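Subject: Re: [tablesetting] Felt mats under plates, yes or no
Date: Thursday, 7:40 pm

On Thursday a list member wrote:
> Our breakfast room has white tables and they show every scratch.
> I am looking at felt mats, the Padoris ones or the cheaper Veko.
> Two questions. Do plates sit flat on felt, and what happens with
> pastry? We serve a lot of croissants and I am worried about grease
> and crumbs. Also is one large mat better than single place mats?

I have had felt on our tables since April, so I can answer most of this. We bought 24 mats, all Dokaso, gray. I looked at the Padoris in the store and it seemed a bit thicker, but I have not used it. I don't know the Veko at all.

Plates sit flat. A light plate slides less on felt than on a bare table. Tall glasses are another matter. They feel a little soft underfoot if the felt is thick, and I put those on a coaster.

One large mat or several small ones depends on the table. On our small white tables I use one big square that covers most of the top and leaves a white margin at the sides and the back. Single place mats looked messy there and kept getting pushed around. On the long table we still use single ones.

The speckled gray hides more than plain gray does. I would not buy a light solid color for a breakfast room.

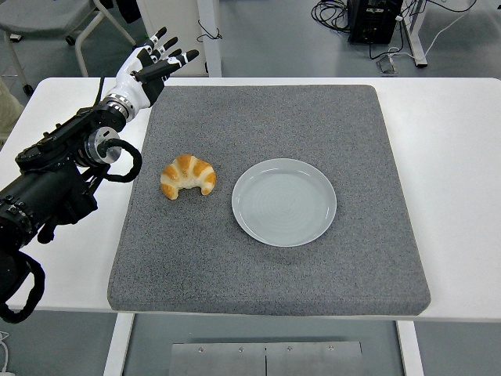 1. Crumbs

Croissant flakes catch in the fuzz. Don't wipe them with a damp cloth, they smear and go in deeper. Let the mat dry if it needs it, then shake it outside or go over it with a stiff clothes brush. We brush after every breakfast and it takes 5 minutes for the whole room.

2. Grease

Butter is the real trouble. A croissant put down straight on the felt can leave a mark, and a warm one is worse. Blot with a paper towel and don't rub. After that I use a drop of dish soap in cool water, dab, and blot again. Two of ours have stains that never came out, and those are now turned over.

3. Plates

Get plates with a raised rim. Flat ones let the flakes roll off onto the mat. Ours are light gray and came from Taşdemir, in a box of 10. They go well enough with the felt that I reordered.

4. Washing

Cool water by hand, flat to dry. I put one through the machine and it came out smaller and no longer square.

If you can, buy two and use them for a couple of weeks before ordering for every table. I have a spare and can mail you a cut piece if you want to try butter on it first. Write to me off list with your address.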